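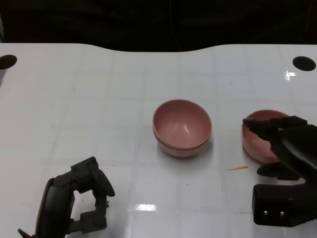 Über uns

Startseite | Über uns | Kurse | Werkstatt | Anfahrt | Kontakt

Die Hauswirtschaftliche Schule Geraghty vermittelt Grundlagen der Haushaltsführung an Jugendliche und Erwachsene. Träger der Einrichtung ist die Pronditz Bildungsgesellschaft. Die Leitung liegt bei Frau Eun-seong Ha, die Abteilung Küche und Service wird von Herrn In-ho Jang geführt.

Unser Unterricht beginnt mit dem Geschirr. Bevor im ersten Kursabschnitt gekocht wird, üben die Teilnehmenden das Greifen, Abstellen, Stapeln und Verräumen von Schüsseln, Tellern und Bechern. Verwendet werden dafür einfache Teile wie die rosafarbenen Kunststoffschüsseln auf dem weißen Tisch. Gleichfarbige Schüsseln werden ineinandergesetzt und erst danach in das Regal gestellt. Für diese Übungen sind im Lehrplan 15 Unterrichtseinheiten vorgesehen, eine Einheit dauert 60 Minuten.

Räume und Ausstattung

Der Schule stehen eine Lehrküche, ein Serviceraum und ein Geschirrlager zur Verfügung. Das Lager umfasst 600 Teile und wird von Frau A-yeong Ryu verwaltet. Beschädigte Stücke werden ausgesondert und im Bestandsbuch vermerkt. Die Arbeitsflächen sind vor jeder Übung freizuräumen und nach deren Abschluss feucht abzuwischen; Reste von Papier oder Verpackung gehören in den dafür vorgesehenen Behälter.

Aufnahme und Abschluss

Die Aufnahme neuer Teilnehmender erfolgt jeweils im Februar. Anmeldungen nimmt das Sekretariat schriftlich entgegen. Für Arbeitskleidung und Unterrichtsmaterial wird ein einmaliger Beitrag von 100 Euro erhoben. Der Kurs schließt mit einer praktischen Prüfung ab, über deren Bestehen die Schule eine Bescheinigung ausstellt. Auskünfte zum Prüfungsablauf erteilt Herr Jae-hoon Hyun.

Stand: 14.07.2024

Suche
Suchbegriff eingeben
Suchen

Weitere Seiten
Hausordnung der Lehrküche
Geschirrkunde: Materialien und Pflege
Hinweise zur praktischen Prüfung
Anmeldeunterlagen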